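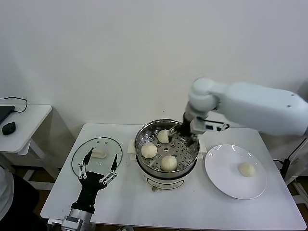 Reheating buns from the freezer

I changed my method in March, after two years of microwaving them under a damp towel. The microwave heats unevenly and leaves a tough ring near the base. Steam is slower, but the crumb comes back soft all the way through.

My settings, for 200 ml of water and buns straight from the freezer:

Plain buns: 15 minutes, lid on.
Filled buns: 30 minutes, then check the center with a probe.

Leave a gap between buns, as they swell. Frida Frandsen lines her tray with parchment; I tried it and got soggy bottoms. Bare metal sticks slightly if the buns go on wet. 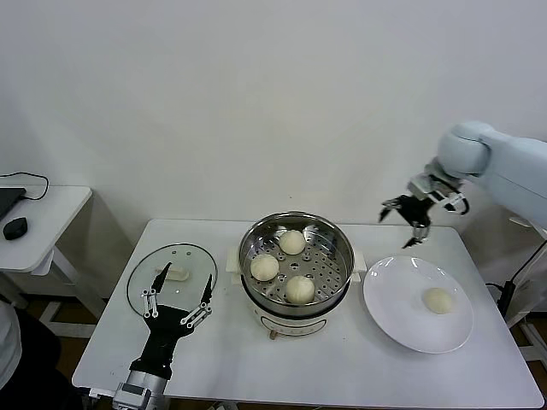

Three buns on the tray, one on the plate.

Next I want to test the same times on rye rolls.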